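Home Forums Members Search Log in

Forum: Manipulation and home robots > Practice and standards

Thread: Clearing the counter before a run, how strict are you?

tavard_bench wrote:
We're rewriting our kitchen rules and can't agree on the section about benchtop items. The old version said "remove everything not in the task". The new draft says leave it as a household would have it, but log it. My view is the old rule was safer. We had 426 logged stops up to October and a fair share were cable snags or contact with something that wasn't part of the task. Interested in what other groups have written down.

finlay_mowat wrote:
Ours is close to your new draft. The kitchen stays a kitchen. What we did add is a cable rule: any loop on the arm gets checked at full reach in both directions before the first run, and again after any change of gripper. Thin sensor wires get tied back to the gripper body. If a wire can get to a drawer knob, it's too long.

Most of our snags were wires, so I wouldn't blame the canisters.
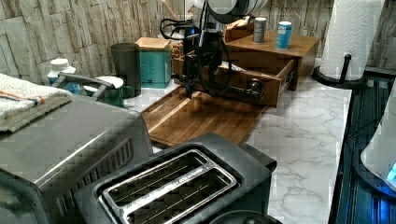 Drawers have their own paragraph. The arm starts above the drawer, stays still while a person opens it for setup, and the person says "clear" before anyone enables it. Speed is limited for the first 3 runs in any new layout. After that the operator can raise it and has to initial the sheet.

trokley77 wrote:
I'd disagree on appliances. A toaster near the work area should be unplugged at the wall, no exceptions. We write it as a colour-coded tag on the plug. Nobody gets to say they thought it was off.

finlay_mowat wrote:
Agreed on unplugging, that's in ours as well. I don't agree that it has to be moved off the bench.

Pichit Sangkhawat wrote:
I look after the Lilo procedures. Two things from our side.

First, "log it" has to mean something. We take a photo at the start and at the end, and list anything breakable within reach of the arm. Mugs and glass jars go on the list. A towel goes on it too if it can hang near a hot surface.

Second, the stop button. The person holding it does nothing else. We used to let them reset objects between runs and we changed that after a near miss with a drawer. It cost us one extra person per shift and I would do it again.

tavard_bench wrote:
One extra person is a lot for a small team. We have 6 people in total and two of them are part time.

Pichit Sangkhawat wrote:
Then do fewer runs. We did 1,000 drawer openings under the old arrangement and the near miss came late, when everyone was comfortable with it.

bakhtiari_k wrote:
Bit of a middle position. At Bakhtiari the stop holder can fill in the log but can't put a hand on the bench. The resetter has to step back behind the taped line before the arm is enabled. It works with two people — you just have to be strict about the line.

trokley77 wrote:
Who checks the tape? Ours had been scuffed off for a month before anyone said anything.

bakhtiari_k wrote:
It's on the opening checklist. Fair point though, I'll look at it tomorrow morning.

tavard_bench wrote:
Thanks all. I'll keep the lived-in bench, add the cable check and the unplugging rule, and take the taped line to our next meeting. If anyone has wording for the drawer section they can share, please send it by private message.

Contact the moderators | Forum rules | Copyright remains with individual posters | Back to top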